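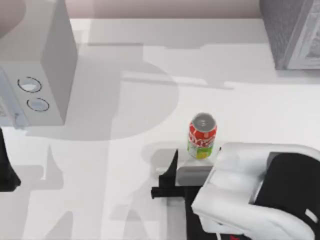
Contents | Previous Chapter | Next Chapter | Glossary | Index

Chapter 10
Learning to Grasp in Simulation

Ohemaa Ansah

10.1 Introduction

The earlier chapters of this book treated grasping as a problem of geometry. Given the shape of an object and the shape of a gripper, the task was to find places where the fingers could press and hold. That view remains useful, and the student should be comfortable with it before going further. It says little, however, about how a robot should choose among many possible grasps when its knowledge of the object comes from a camera, when the counter is shared with other things, and when the arm must approach from a direction that its own joints allow.

This chapter takes up a second approach, in which the robot's behavior is learned from recorded attempts. The attempts are made in simulation. A kitchen counter, an appliance, and a soda can are described to a computer program, together with a pair of robot arms, and the program calculates how they move and what the cameras would see. A learning method then uses these records to produce a policy, that is, a rule that turns what the robot senses into what it does next.

The can is the standard object of the chapter. It is close to a cylinder, its size is easily stated, and it has a clear upright position. A gripper that closes too high may tip it; a gripper that closes before the fingers are on both sides will push it away. These two errors, called tipping and early closing, account for most of the failures discussed in Section 10.4.

10.2 The Dundville Study

Much of the material is drawn from a study carried out at the Dundville laboratory, in which two policies were trained on the same task and compared. The first, Esteban, received only camera views of the counter. The second, Suka, received the same views along with the position of each gripper finger. Both were trained in Ultico, the simulator used for the exercises in Chapters 8 and 9.

Each policy learned from 60 recorded demonstrations. In every demonstration an operator guided one arm to the can, closed the gripper, and lifted. The can began at a different place on the counter each time, and the second arm was left idle. Attempts were limited to 15 seconds of simulated time. An attempt was counted as a success only if the can was held clear of the counter when the time ran out.

Suka performed better than Esteban at nearly every starting place. The difference was small when the can stood in open space and larger when the gripper hid part of it from the camera. The authors of the study concluded that finger position matters most in the last moments before contact, when the camera view is least complete. Section 10.5 examines whether the evidence supports so general a claim. The student should note at this stage that the study used a single type of can, and that a policy which has seen one object may have learned facts about that object only.

10.3 What a Rendered View Contains

A rendered view is the image that the simulator computes for a camera at a chosen position. It is the main input to both policies. Shadows deserve particular attention. A shadow cast by an arm changes the brightness of the counter over a wide area, and it moves as the arm moves. A policy may come to rely on the shadow as a sign of where the arm is. Such a policy can score well in simulation and then fail under different lighting, although neither the can nor the arm has changed.

For this reason the Dundville group repeated its tests under 3 lighting conditions, with up to 10 further attempts from each starting place. Esteban lost more of its performance than Suka did. The full results appear in Section 10.4.

10.4 Plan of the Chapter

The remainder of this section presents the results by starting place and sorts the failures into types. Section 10.5 considers the limits of the comparison. Section 10.6 describes the transfer of a trained policy to a physical arm, and the exercises at the end ask the student to repeat part of the study in Ultico.

Readers who have not completed the April laboratory sessions should review the notes on coordinate frames in Chapter 3. The demonstration files were last revised on 31/07/2026, and earlier copies should not be used with the exercises.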